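Findis bench notes, December: stamina + shove tuning, build 2887 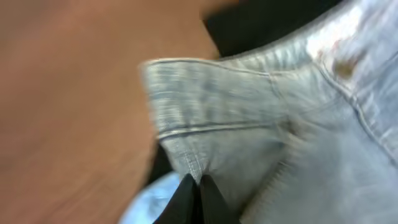 Picked up where we left it before lunch. Shove still too strong in the low post. A big with no strength rating to speak of can back down anybody if he taps fast enough, because every tap restarts the contact check and the defender never gets his feet back. Same complaint came in from the Pretthorpe testers twice now.

Tried first: longer gap between checks. Set to 5 frames. Felt awful, like the pad had lag. Put it back.

Tried second: leave the checks alone, charge stamina per tap. Much better. Started at 54 per tap out of a full bar of 1000. Spammers run dry partway through the shot clock and then the turnaround is basically a coin toss. Good players hardly notice as they only tap a couple of times and then go up with it.

Problem with that: the bar refills far too quickly on a dead ball. Foul, whistle, full tank, back to shoving. Refill should be slower when the clock is stopped, not faster. Pretty sure someone flipped the sign on that back when we did the timeout screens. Left a note in the file, didn't touch it, want Povilas to look first as half the bench rotation logic hangs off the same value.

Povilas Lukoševičius came by at 3:40 and played four quarters as Prustholm against me as the Kazlauskienė expansion side. He beat me pretty badly. His notes, more or less as he said them:

- post defender needs some kind of tell when he's about to lose his footing. Right now it's just a stumble out of nowhere
- pulling the chair should work more often against a tired shover. It never works, he tried all game
- Prustholm's backup centre is still better than the starter, ratings swapped??
- crowd goes quiet for no reason after a blocked shot
- free throw meter fine, stop fiddling with it

Checked the centre thing. Ratings are right, it's the badge tier that's swapped. Starter has the bronze rebounder and the backup has the gold one. Fixed in the roster sheet, not in the build yet. Remind me.

The chair pull: found it. The check reads the attacker's stamina at the start of the possession instead of at the moment of the pull, so teh guy is always fresh as far as the game knows. Changed it to read live. Now it works too often, naturally. Put a floor under it so nobody falls over above half a bar. Played two more quarters, feels close. Would like someone who actually defends to try it, I mostly gamble for steals.

Crowd audio isn't mine. Passed along.

Also lost a good half hour to the replay camera. It was hanging under the rim after every and-one and wouldn't cut back until the inbound. Only on the smaller gyms. The Pretthorpe gym has a lower ceiling so the camera path clips the rafters and waits for a clear line it never gets. Shortened the path for that one gym. Ugly but fine for now, colour grading on the replay is off as well but I'm leaving it.

Still to do
- stopped-clock refill, after Povilas has looked
- footing tell. Maybe re-use the ankle wobble from the crossover set, slowed down
- push the badge fix
- check the AI teams know taps cost something now. I don't think they do, Kazlauskienė's power forward shoved himself empty in the first three minutes and just stood there breathing
- online: does the stamina charge go through on both ends or only the host? havent tested

Leaving the tap cost at 54 overnight. If the testers hate it, drop it a bit before touching anything else, and write down what you changed it to please.

Last updated: December, 6:15 pm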